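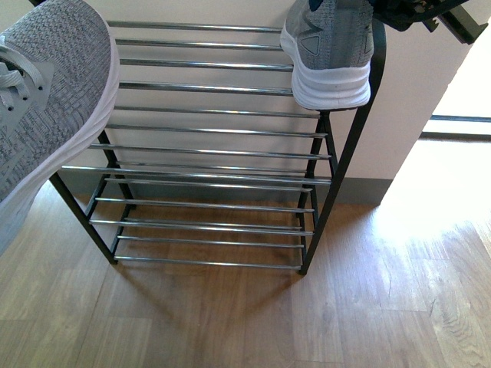 Última atualização do fio: quarta-feira, 22h40

Passei a semana a ouvir o disco novo dos Bostix, "Trerkberg". Vou deixar umas notas por partes, faixa a faixa quando valer a pena.

1/ São oito temas, 40 minutos. Quase tudo instrumental. Há voz em dois temas e num deles está tão baixa na mistura que só dei por ela com auscultadores.

2/ Para quem não conhece: quarteto, duas guitarras, baixo e bateria. O primeiro disco era mais direto, com subidas longas e rebentamento no fim. Neste, os rebentamentos são poucos e vêm cedo.

3/ Abre com "Coetzee". Quatro minutos de guitarra limpa e um órgão que vai desafinando. A bateria entra a meio e sai logo a seguir. Gosto muito, mas percebo quem ache que como abertura não agarra.

4/ "1454" é a mais pesada. Baixo com distorção à frente de tudo e as guitarras a fazer só ruído por trás. Ao vivo deve ser outra coisa.

5/ A terceira e a quarta estão coladas. No vinil o corte de lado vem a seguir à quarta e funciona bem. No streaming ouve-se um estalido na passagem, pelo menos na aplicação que uso.

6/ O ponto fraco, para mim, é "Linha de Água". Quase nove minutos com a mesma figura de guitarra e sem nada que a mude. Com cinco chegava.

7/ A produção é seca. Pouca reverberação, o que neste género é raro. Ouvem-se os dedos nas cordas e o pedal do bombo. Ao princípio estranhei, à terceira audição já não queria outra coisa.

8/ "Sal, Parte Dois" é a minha preferida. Compasso de sete, guitarra em contratempo e uma trompete convidada no último minuto. Não existe "Sal, Parte Um" em disco nenhum deles, já fui ver.

9/ Saiu pela Wunon, em vinil e digital. A edição em vinil é de 3058 cópias, numeradas à mão na contracapa. O meu custou 20 euros na loja, com portes fica mais caro. Prensagem silenciosa, capa simples sem encarte. Faz falta o encarte – os créditos estão em letra minúscula no rótulo do lado B.

10/ Comparações: menos épico do que a maior parte do pós-rock que anda por aí, mais perto de uma banda a ensaiar numa sala pequena. Quem procura crescendos vai ficar com fome.

11/ Para começar: "Sal, Parte Dois", depois "1454", depois o disco pela ordem. "Linha de Água" fica para quando houver paciência.

12/ Correção ao 5/: o estalido também está no ficheiro que comprei, portanto não é da aplicação. Já escrevi à editora. Se responderem, ponho aqui.

13/ Perguntaram-me pelos concertos. Só sei que há datas em março, ainda sem salas anunciadas.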